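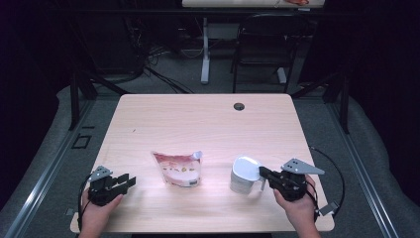

03/02/2026, pouch + cup, Manley table

Set out one clear pouch and the white cup, everything else off the top. Table needs a wipe, small dark specks on the wood.

Pouch contents not written on the tray sheet. Ningsih Pelupessy to check against the Tresa order, line 41. Plastic creases easily so keep the next lot flat in the drawer, not stacked on thier ends like in January. 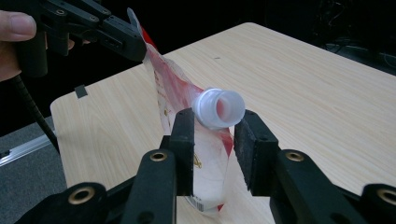
Spouted pouch, red print, spout open. Barcode near the bottom.

To do:
- log barcode under 537
- find caps for spouts, ask Wang
- cup back on shelf 2
- label the drawer, old one says Zistutgate still

Rest tmrw if the order shows up.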